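Search this site
Enter keywords

Pratness teleoperation work — progress note to Solange Ouellet
Last updated 9 January 2021

Short one this time, Manon is away and I'm doing the numbers as well.

Key task. Simulated side is done as far as the December plan goes. Target was 200 demonstrations by remote control, we have 235 recorded. Mi-kyung did most of the driving, Zohreh the rest. I've thrown out 11 where the link dropped partway. The others still need checking one by one — not started.

Chain is the awkward bit. Get hold of one key and the second swings wherever it likes, so operators were over-correcting. Mi-kyung now waits for it to settle before turning the wrist. Slower, but the recordings are a lot cleaner to look at. 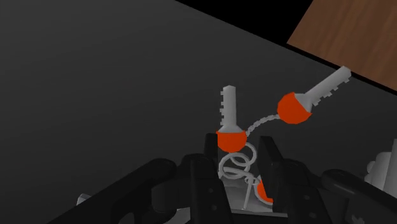
Key task in simulation: one key held upright in the gripper, second key on the chain.

Hand guiding on the real arm is behind. Friesen sent the wrong mounting plate, replacement promised but no date. Zohreh has written up the guiding instructions in the meantime so new operators can start strait away when it comes.

Money: Pornument licence renewed, within budget. Nothing else over. Travel line untouched.

Next — check the recordings, first training run, then the same task with a differnt chain length. Would like Asoden to lend us the second hand controller again if you can ask them. Need an answer on that before we book operators.

Full figures to follow when Manon is back.

Aaliyah Arsenault

0 comments
2 shares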